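Print this page
E-mail this article

Stop rewarding the clever bit

Opinion, 7/22/18
By Dragica Todorova

Short one this time, or it was meant to be. Written on the train back from Stunulthorpe with a dying laptop.

I spent most of June reading other people's robot logs. Two arms, a bun, a basket. Put the bun in the basket. A child does it, a dog could nearly do it, and there are 1,553 lines of log from a single afternoon in which the software tries to explain to itself what it is up to. I read all of them. I am not boasting, I am complaining.

My complaint is this. We pour everything into the policy, the learned part, the part that gets the talk and the applause. And the stuff round it, the logging, the replay tool, the clock sync, the thing that says which arm owns which bit of table, gets written in a hurry by whoever lost the argument at lunch. Then the arm does something daft and we blame the policy. Retrain. More data. Daft again.

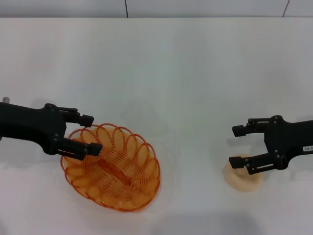 Should both arms be run by one planner?

For a shared table, one planner should own the space and the timing, even if each arm keeps its own low-level control loop.

I'd have said the opposite three years ago. Two arms, two processes, nice clean boundary between them, pass messages across. Lovely on a whiteboard. Then you meet the case where the left wants to steady the basket and the right wants to carry something over it, and both of them ask for the same patch of air, and your nice clean boundary turns into two programs being polite to each other. After you. No, after you. Timeout.

Gergely Erdős disagrees with me on this and has done for years, loudly. His line is that a single planner is a single place to go wrong. Fine. True. But I can find a single place. What I can't find is a fault smeared over two processes with clocks that drift apart, and a message queue in the middle that drops things when it's busy and doesn't mention it.

Which gets me to clocks. Boring! Stay with me.

If the picture from the wrist and the joint readings from the arm carry different times, even slightly, then everything you learn from them is slightly a lie. The model sees a finger closed on something and gets told the finger was still open. Do that often enough and it learns a kind of average, a mushy half-grip. People call this a perception problem. It's a bookkeeping problem. Serpil Başaran found one of these at Kaston with nothing but a plot and a ruler held up to the screen. Before that the team had trained the thing 3 times over. Three! All that computing, and the fix was one line that stamped the frame when it was taken and not when it turned up.

She didn't get a talk out of it.

And perception, while I'm here. Everybody wants the view from above, because it looks good on a slide and you can see the whole job in one go. I want the wrist view. From above, the gripper hides the very thing you care about at the very moment you care about it. From the wrist you see the fingers and whatever is between them, and you lose half the table, and that's a fair swap so long as your planner remembers what it can't currently see. Most don't. Most planners I've read treat a basket that has slid partly out of view as a basket that has stopped existing, or worse, as a smaller basket. So the release point creeps. Nobody wrote that behaviour, it just fell out of a bounding box clipped at the image border and a centre worked out from the clipped box. Go and check yours. Really, go and check, it takes ten minutes.
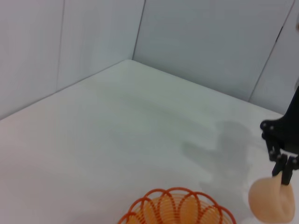
A bread roll or soft toy in the grip, with the orange wire basket at the lower edge of the view.

Wire baskets are a pain, by the way, for depth. Gaps everywhere. The sensor looks straight through to the table and reports a floor where you've got a rim. The usual answer is to smooth it over and hope. A better one is to let the planner carry a "don't know" for those bits and approach a touch higher. You need a planner that's able to hold a "don't know", though, and the Begay library that half of us build on has a field for it that gets quietly filled with zero. Zero! Zero is not "don't know". Zero is "table's here, crack on".

Corinne Boateng put in a patch for that. It's 3 months old and still waiting for a review, last I looked. Meanwhile the same people are merging a new dashboard theme.

I know what the reply will be because Shuk-fan Tam has already given it to me over a bad coffee. Learn it end to end, she says, and all this goes away. No planner, no boxes, no fields. Pixels in, motion out. And some of what she shows me is very good, better than anything I've written by hand, I'm not going to pretend otherwise. But you still have to record the data. With clocks. You still have to replay a bad run and ask at what tick it went wrong. Her own group moved to the Drurent replay tool in the spring because their old one couldn't step backwards, and she admits that did more for the bun job than the 2,475 extra demos they'd collected over the winter. She said so herself. Then she asked me not to print it, then she said oh go on then.

So what do I want. I want tooling work to count when people are up for promotion. I want papers to say how the streams were lined up, one paragraph, with the offset measured and not assumed. I want a replay that steps both ways before anyone is alowed to ask for more demos. I'd like the field to say "unknown" when it's unknown. And I'd like somebody to review Corinne's patch, it's forty-odd lines and it has tests.

Battery at four per cent. Letters to the usual address, Gergely I already know what yours says.

Print this page
E-mail this article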